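Sunday, garment table, Besthorpe room

Shirt folding, day 2. Target for the Curnitz set is 909 usable episodes, and before lunch we had 69. I have stopped doing the division.

Spent the first stretch arguing with the written protocol. It says "place shirt naturally," and everyone's idea of natural is a shirt laid out like a patient awaiting surgery. The old Alvarado policy learned from shirts like that and has never recovered from meeting a sleeve folded under. From now on, one start in two gets a proper crumple.

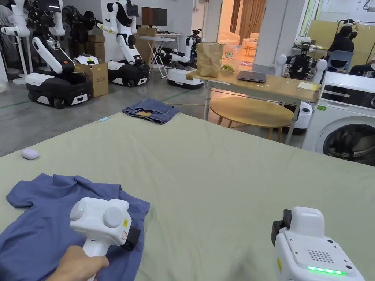

Blue shirt, near-left corner, hand-held grippers. Jeans parked at the back.

Jeans are next on the sheet and I am not looking forward to them. Denim fights back, and the waistband wants more squeeze than my thumb does after 40 takes in a row. Switching hands at the halfway mark from here on, logged in the notes column so the left-handed runs can be pulled out later.

Rules as they stand:
- Grippers out of the shirt's way before pressing record.
- Pause one full breath before the first grasp.
- A fumble stays in if you recover. If you swear and start over, bin it.

Blue is a decent color for this – it stands out from the pale cloth 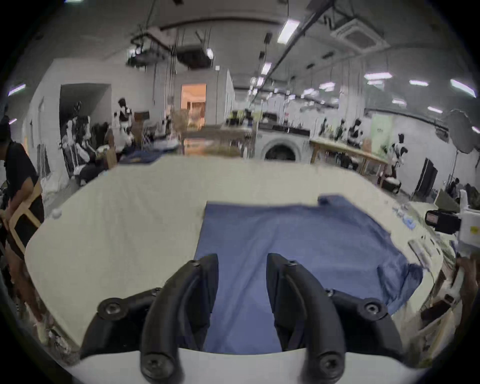 and the cloth mask comes out clean without hand correction, which can't be said for the white towels last week. Those are still in the Staruser queue with my name on them.

To do: relabel the two takes saved as "final", charge everything, find out who set the dryer episodes to half frame rate. I have a suspicion and it is me.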